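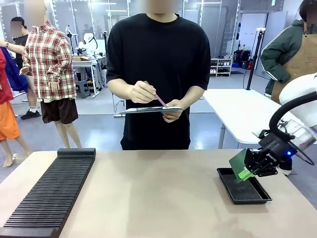
Figure 2. Gripper with circuit board, tray and slotted rack.

8. Showing the board station to visitors

1. Before the visitors enter, put the tray and the rack on the table. Do not move them after the program is started.
2. Select the program Elov 264 and press Start. The arm carries the board between tray and rack.
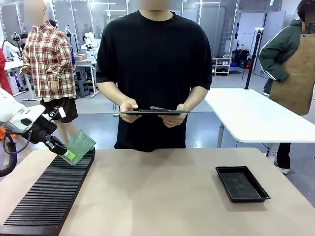

3. If the board touches a ridge, press Stop and call Zineb Hegazy. Do not pull the board by hand.

Note: One person stays behind the table and writes the remarks of the visitors.

Caution: Keep hands away from the rack during movement.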